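Search this site Enter keywords Go

BUDOVDALE RETURNS AND REPACKING CENTRE
WORKPLACE CONSULTATIVE GROUP

Minutes of the February meeting
Held in the upstairs training room, commencing 2.10 pm

Present: Site management (chair); employee representatives for receiving, sorting, repacking and dispatch, day and afternoon shifts; health and safety representative; payroll and rostering; the automation project lead; a representative of Fodex, by telephone, for items 3 and 4 only.

Apologies: Employee representative, Jodstead depot.

1. Minutes of the previous meeting

The minutes were accepted with one correction. Under "Break times", the words "by arrangement with the team leader" should read "by notice to the team leader". The representative for dispatch asked that the corrected copy be pinned up in the lunch room as well as placed on the shared drive. Agreed.

2. Matters arising

2.1 Floor matting. The new matting for the repacking benches has arrived and is in the cage beside Dock 2. It has not been laid. Site management undertook to have it laid before the next meeting.

2.2 Lockers. The matter of lockers for casual staff remains open. Quotes have been sought from a second supplier.

2.3 Noise at the baler. The health and safety representative reported that readings had been taken on both shifts and that the written report was still to come. Held over.

3. Report on the mixed goods sorting trial

3.1 The project lead spoke to a written report, which had been circulated. The trial covers the handling of small mixed returns, chiefly toys, bath items, kitchen pieces and baby clothing, by a robot arm at Bench 4. The arm picks single items and places them in the tote for the matching category. Damaged, leaking or unidentified goods continue to be set aside for a person to look at.

3.2 In the reporting period the arm attempted 1421 picks. Of these, 134 were referred to an operator, either after a failed grip or when the item could not be matched to a category. The representative for sorting asked whether an item dropped and then picked up on a second attempt was counted as a failure. The project lead advised that it was counted as one attempt and one success. The representative asked that dropped items be reported separately in future, as they are the ones that staff have to bend down for. Agreed.

3.3 The Fodex representative explained that round and glossy goods had been given extra time in the trial. A ball must be held from both sides with enough pressure to keep it from rolling out of the fingers, while the same pressure may crush a light carton. The grip setting is now chosen by category – previously a single setting was used for all goods – and operators may lower it from the bench panel without calling a technician.

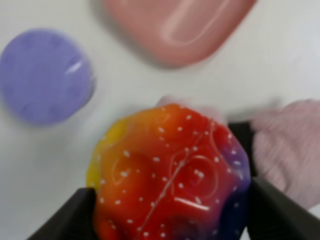
3.4 The representative for repacking noted that goods of a soft or knitted kind were still being presented to the arm together with hard goods, and asked whether these could be separated at receiving. Receiving staff present did not support this. In their view it would move the work from one bench to another and would not be recorded anywhere as extra work. After discussion it was agreed that no change be made to receiving duties for the length of the trial, and that any later change be brought to this group first.

3.5 The health and safety representative asked what happened when a person reached across the bench while the arm was moving. The Fodex representative advised that the arm slows when the light curtain is broken and stops if the curtain stays broken. The health and safety representative stated that staff on afternoon shift had found the restart procedure unclear, and that at least one operator had waited for a team leader before touching the panel. A one-page restart guide in large type is to be fixed to the bench. The Fodex representative will supply the wording and the employee representatives will read it before it is printed.

3.6 The representative for dispatch asked whether the pictures recorded by the arm's camera could show staff. The project lead advised that the camera points at the bench and the goods, but that hands and sleeves may appear when an operator is clearing a fault. Employee representatives asked for a written undertaking that these pictures will not be used to measure the pace of any worker or for any disciplinary purpose. Site management agreed in principle and will provide a draft. Until the undertaking is signed, the pictures are to be opened only by the project lead and Fodex, for the purpose of fixing faults.

4. Effect of the trial on duties and rosters

4.1 Site management stated that no position at Budovdale will be removed during the trial. Employee representatives asked that the minutes record that this statement covers casual shifts as well as permanent positions. Site management confirmed that casual shifts will be offered at the same level as before the trial, subject to the usual seasonal pattern.

Employee representatives did not accept the words "usual seasonal pattern" without figures to go with them. Payroll and rostering will table the casual hours offered in each month of the past year so that a comparison can be made.

4.2 The operator's role at Bench 4 was discussed at length. Staff who have worked there report that the lifting is lighter and that wrists and shoulders are less sore at the end of a shift. They also report that the work is lonelier. The old sorting table had people on both sides and conversation went on across it, whereas the operator at Bench 4 stands with their back to the aisle and deals mainly with the items the arm has refused. One written comment, read out by the representative for sorting, described the job as "all the fiddly ones and none of the easy ones".

4.3 It was noted that a run of easy items had formerly given people a rest between hard ones. The health and safety representative considered this a real change to the job and asked that it be added to the risk register under mental load. Agreed.

4.4 The group agreed that no person is to be rostered at Bench 4 for more than 2 hours at a stretch. The limit applies on both shifts and is to start with the next roster. Payroll and rostering noted that this will need more trained operators than are now available, and that training places will have to be found on afternoon shift in particular.

4.5 Site management proposed turning Bench 4 so that the operator faces the repacking benches. The Fodex representative advised that the arm and light curtain would need to be set up again and tested after any move. The move is supported, subject to a price and a time being brought back to the group.

4.6 The representative for receiving raised the matter of pay. Operators at Bench 4 clear faults, change settings and enter new goods into the system, none of which appears in the current sorter's classification. Site management's view was that classification should be looked at when the trial ends. Employee representatives disagreed and asked for an allowance in the meantime. The matter was not settled. It will be the first item of business at the next meeting, and both sides will put their positions in writing beforehand.

The Fodex representative left the call at 3.25 pm.

5. Training

5.1 The first training round took place in the Jodstead depot, which has a spare bench. Those who attended found the practical part useful and the slides too long. Several would have liked to practise with real returns from the floor in place of the sample cartons used on the day.

5.2 It was agreed that a tote of 300 mixed returns be held back for the next round. The goods are to be of the ordinary kind and are not to be picked out for ease of handling.

5.3 Staff who read English as a second language asked for more time with the panel screens. The project lead will ask whether the screens can be shown in other languages. If they cannot, a printed sheet of the main messages will be prepared.

5.4 Training is to be held in paid time. Travel to Jodstead is to be paid at the usual rate, including for casual staff. Payroll and rostering noted two outstanding travel claims from the first round and will have them paid in the coming pay run.

6. Tlapale system changeover

6.1 The Tlapale stock system will be updated overnight late in the month. Bench 4 will be shut down during the update, and sorting will be done by hand at the old table until the link has been checked. The old table is therefore to be kept in place and kept clear. The representative for sorting asked that it remain after the changeover too, as a fallback and as a place for new starters to learn the categories by hand. Site management will consider the floor space and report back.

6.2 Category labels will change colour under the new version. Staff who have trouble telling colours apart raised a concern at the toolbox talk. The labels will carry a large letter as well as a colour.

7. Other business

7.1 The water cooler near Dock 2 has been reported again. Maintenance to attend.

7.2 The representative for repacking asked that visitors to Bench 4 be told not to stand in the aisle, and that operators be given notice when a visit is planned. Operators may decline to be filmed or photographed. Agreed.

7.3 A request was received from afternoon shift for these meetings to alternate between early and late starts so that their representatives need not come in on their own time. Agreed. The next meeting will begin at 4.30 pm.

8. Actions

Site management: lay matting; draft undertaking on camera pictures; obtain price and time for turning Bench 4; report on keeping the old sorting table; written position on the allowance.

Project lead: report dropped items separately; enquire about panel languages; hold back the tote of returns for training.

Fodex: wording for the restart guide; advice on resetting the light curtain.

Payroll and rostering: table casual hours by month; apply the Bench 4 time limit to the next roster; pay outstanding travel claims.

Health and safety representative: add mental load at Bench 4 to the risk register; follow up the baler noise report.

Employee representatives: read and comment on the restart guide; written position on the allowance.

The meeting closed at 3.55 pm.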